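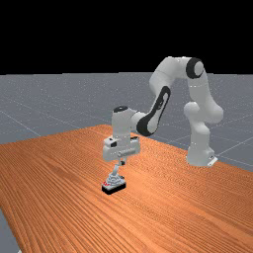 Section 4: Your first loaf in the Godoretti bread oven

Now for the fun part! Your oven is on its stand and the flue is fitted (see Section 3), so clear some space on the worktop and get your dough ready.

1. Slide the baking stone onto the lower runners, smooth side up.

2. Turn the dial to 200 and press Start. The amber light comes on.

3. Leave the door shut until the light turns green. A full warm-up takes 50 minutes - it's a long wait, but the crust is well worth it.

4. Fill the steam tray with 142 ml of cold water and push it in until it clicks.

CAUTION: Steam escapes when the door opens. Stand to one side and wear long oven gloves.

5. Dust the peel with semolina, tip your dough onto it and score the top. One bold slash does nicely!

6. Slide the loaf onto the stone and shut the door at once.

7. After 15 minutes, take out the steam tray and carry on baking until the crust is deep brown.

NOTE: Rye loaves like a gentler heat. Try the Kerstead setting, marked K on the dial, and add ten minutes.

8. Cool the loaf on a wire rack for an hour before slicing (we know, we know).

CAUTION: The stone stays hot long after the oven is off. Never put it under the tap.

For pizza and flatbreads, go to page 73.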